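Bimanual Cell, Grerkadcombe Workshop: Progress Report to Chettiar
Prepared by Laurențiu Preda, 27th May

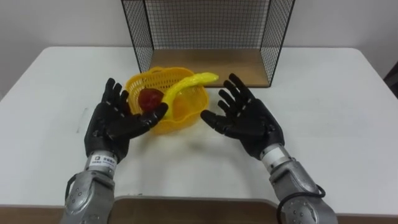 Figure 1. Both hands open at the yellow basket, with the wire-mesh shelf at the back of the table.

1. Work in this period

The last report closed with the left hand out of service and the right hand working with reduced speed. Both hands are now mounted again and both arms run at the normal speed. The main part of the period went to the left thumb, which did not return fully to its open position after a long session. We suspected first the controller settings and lost three days on this. The cause was mechanical: a small screw inside the palm had come out by one turn and was touching the thumb link. We cleaned the thread, put a drop of thread lock and closed the palm again. The same screw in the right hand was checked and was still tight, but we treated it the same way.

The cables were the second task. In the old arrangement they were tied close to the forearm, and when the wrist turned to the palm-up position the cable was pulled at the connector. Now each cable makes a free loop on the outer side of the forearm. I have asked the operators to look at these loops every morning before power on, and to write it in the log sheet.

2. Setup of the table

The table was put back level after the floor works. The position of the shelf is measured from the table corners and must be checked again if somebody moves the table. The basket has no fixture for the moment. We tried a rubber mat under it in one test, but the mat itself moved, and we took it out.

For the daily check we use the basket with the apple and the banana. The banana is the more difficult of the two, as it can lie across the rim and the fingers then have less room to close.

3. Results

After the repair we made 421 cycles of the daily check. Of these, 379 finished without help of the operator. In the remaining ones the operator had to stop the arm or put the fruit back by hand. Most stops came from the thumb touching the rim of the basket when the hand goes in too low — this is a question of the taught path and we did not see again the fault of the thumb itself. The first 222 cycles were made with the old path, and the rest with a path that enters a little higher. The second group had fewer stops, but I would prefer to wait for a longer run before I give a percentage for it.

4. Open points

The calibration of the left wrist drifts slowly during the day. It is small, but it can be seen at the end of the afternoon. Uken has promised a new version of the calibration tool and we will try it when it arrives.

We have no spare finger set. Loltitz gave us a delivery time of over two months, so I ask Chettiar to approve the order now, from the line for consumables. If a finger breaks before this, the cell will stop.

5. Next period

We will write the maintenance sheet for the hands in its final form, with the screw check included, and train the second operator to open and close the palm. The fixture for the basket will be drawn and made in our workshop. The long run with the new path is planned to finish before September.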